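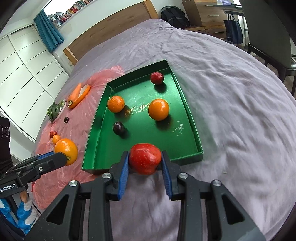
Figure 3. Apples, citrus and a plum in a shallow green box lid.

Last updated: September

4. Where fruit is kept at home

4.1 Containers

The diary part of the study covered 200 households in Zulance and Windley. Each household wrote down what fruit it bought, where the fruit was put on arrival, and what became of it. After incomplete entries were removed, 2,000 entries remained for analysis. The shop receipts were coded separately and are treated in Section 5.

We had expected the fruit bowl to be the usual container. In Windley it was. In Zulance, where more of the sample lived in rented rooms with a shared kitchen, bowls came third, after carrier bags and a group of objects we coded as "reused packaging." This group takes in shoe boxes, cookie tins, gift box bases and lids (Figure 3), and the molded trays in which fruit is sold. Respondents seldom called these things containers. The most common diary wording was "the lid" or "the box," with no further detail, and the coders had to go back to the interviews to find out what was meant.

Shallow containers were linked to less waste than deep ones. Fruit in a single layer can be seen all at once, and a soft plum or a split mandarin was usually noted in the diary within a day. In deep bowls and in bags, spoiled fruit tended to be found only when the container was nearly empty. The difference held in both towns and remained when we allowed for household size. It was weaker for apples than for citrus and stone fruit, as apples kept well enough in any container that few were thrown away.

We did not find that the material of the container mattered. Metal, cardboard and plastic gave similar results once depth was taken into account. Lining the container with paper made no clear difference either, although many respondents believed that it did.

4.2 Rooms

Place of storage was recorded by room. The kitchen was the first choice in Windley by a wide margin. In Zulance the bedroom came close behind it, and in shared houses it came first. Follow-up interviews with 30 respondents, carried out by Birgit Kröger, gave two main explanations. One was ownership: fruit left in a shared kitchen was eaten by other people. The other was habit. Several respondents ate fruit in the evening while reading or watching television, and they wanted it within reach.

Bedroom storage is often not fixed. Interview notes mention the desk, the window ledge, the floor beside the radiator and the bed itself, sometimes all in the same week. Fruit was moved when the surface was needed for something else. For this reason we coded the place where the fruit was kept overnight and dropped the daytime positions, which were too irregular to analyze.

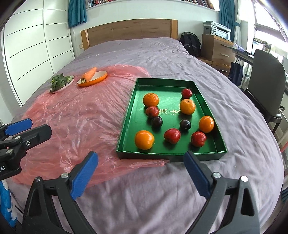 Figure 4. Mixed fruit in a shallow tray on a bed.

Temperature loggers were placed in a subset of the homes. Bedrooms in Zulance were cooler than kitchens at night and warmer in the afternoon, mainly in rooms facing west. Waste in bedrooms was nonetheless slightly lower than in kitchens. We think this reflects attention more than climate -- people see their bedroom fruit many times a day -- but the logger sample is too small to separate the two.

4.3 Mixing

Most households kept different kinds of fruit together. Apples and oranges were the most frequent pair in the diaries, followed by apples and bananas. Earlier household guides, including the Ketenov pamphlets still handed out in Zulance, advise keeping apples apart because the ethylene they give off speeds the ripening of other fruit. Many respondents knew this advice. Few followed it. Those who did usually had a second bowl already and had not bought one for the purpose.

Among oranges and mandarins, storage next to apples had no measurable effect on waste in our data. For bananas and plums the effect was present but small. A household that bought less at a time lost less fruit, whatever was kept beside it, and purchase size is by far the strongest term in the model.

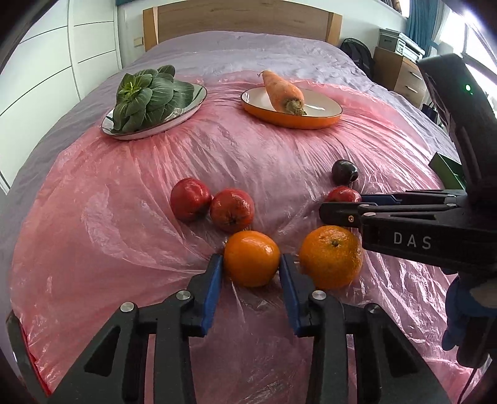
4.4 Limits of the diary data

Diaries depend on people writing things down. Respondents in the second half of the recording period wrote shorter entries, and "fruit, usual place" appears often enough to be a problem. We accepted such entries only where an earlier entry from the same household named the place. Waste is probably underreported as well. Peel and cores were excluded, and some respondents seem to have counted half-eaten fruit with the cores.

Homes with a Kasten storage unit, a ventilated drawer supplied with some of the newer Windley apartments, were kept in the sample but flagged. Leaving them out changes none of the results above.

Contact: Household Food Study, Windley | © The authors | Back to top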